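Bathroom Vanities, Looked At Closely

Gallery notes, updated 9 May 2023

I have been reading vanity brochures since November, and I have developed a low opinion of them. Every cabinet is "spa inspired." Every basin is "effortless." None of them ever has toothpaste on it. So I started keeping this page of bathroom furniture and the cleaning of it, with a few lines to go with each entry. Some entries have lost their pictures over the years of moving this site around, and I've left the text up anyway.

I don't sell any of this and I don't get anything for free. I did once get a sample drawer front from Birkarton, and it is now propping up a shelf in my garage.

The Birkarton two-drawer
The catalog says the drawers hold "everything." Mine held a hair dryer and a stack of washcloths, and then the pipe cutout got in the way of everything else. The top drawer is shaped like a horseshoe. You learn to store things around the hole. I paid $513 for it before the faucet, which was sold separately, and before the drain, which was also sold separately.

The Plulteck wall-hung
Floating vanities are supposed to make the floor easier to mop. I'll grant that one. They also give you a nice view of the dust at the back, which used to be decently hidden. The installer wanted blocking between the studs, and the instructions mentioned this on page 45, well past the point where most people have the thing out of the box and leaning on the tub.

The Bakalis double
Two sinks, one mirror, $1,882. I looked at this in the showroom for a long time trying to picture the household where two people brush their teeth at exactly the same moment every morning and are still speaking. What you really give up is the counter in the middle. With two basins you get a strip wide enough for a soap dish, and the soap dish is extra.

Handles, or no handles
No handles means fingerprints along the top edge of every door, forever. Knobs catch the pocket of your robe. I've gone back and forth on this and have settled on bar pulls, mostly out of exhaustion.

Glossy white fronts
They look great under showroom lights. At home they look great until somebody washes their hands. The brochure for one of these promised a finish that "resists everyday marks," and I would like to know whose everyday they had in mind. Matte isn't much better – it hides the drips and then holds on to them.

The wide ceramic top
This is the style I complain about least. The basin and the ledge are one piece, so there's no caulk line around the bowl to turn gray. There's room on the ledge for a cup and a bottle of soap. Stores call it "seamless," and for once the word is fair, at least until you get to the wall, where there is a seam.

Wiping it out
Every care sheet I've read says a soft cloth and mild soap, and then tries to sell you a spray.

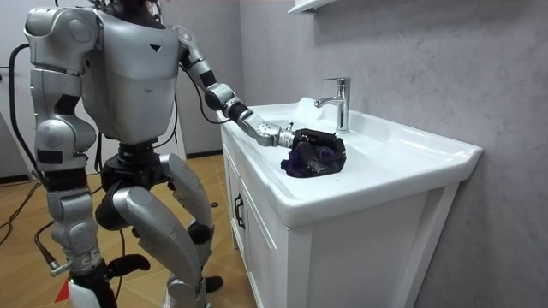 The Noltberg spray was $59 for a kit of three bottles and a sponge. I used it for more than a month on one side of the bowl and dish soap on the other, and I could not tell you which side was which. Press down into the curve near the drain, where the film builds up, and go easy on the ledge. An old cotton cloth works as well as anything in the kit. I use a dark one, for the very dull reason that I can then find it in a white bathroom.

Microfiber, briefly
It does pick up water spots. It also picks up hair, lint and whatever was in the dryer before it. Wash it by itself and skip the softener, or it just pushes the water around.

The overflow hole
No brochure shows it being cleaned. A bottle brush fits some of them. Mine takes a pipe cleaner and a bad mood.

More entries when I've been to the new showroom out by the highway. They are advertising a "self-cleaning" basin, and I plan to bring toothpaste.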